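On Returning Library Books Late

The Nillwood branch ended overdue fines in May, and this blog wishes to record its support. The former charge was 50 cents a day per item. Households that owed the most had, as a rule, stopped visiting.

Under the new policy, a book is renewed 3 times before a notice is mailed. Accounts with old balances – 478 in all – have been cleared. Patrons need only confirm their address at the front desk. 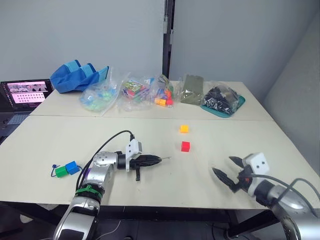
Felicidad Ambrosio wrote in to ask whether the change covers books borrowed from Maglaya on interlibrary loan, as her last notice still listed a fee. It does not. The lending library sets those terms, and its charges remain in force.

Lost items must still be paid for at the listed price. I would ask the branch to post that rule more clearly, as the present sign mentions it only on the back.
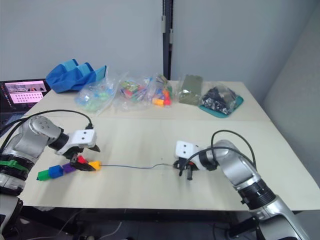 Five linked plastic cubes on the tabletop.

The evening book drop on Veston Street remains open until the new one is installed.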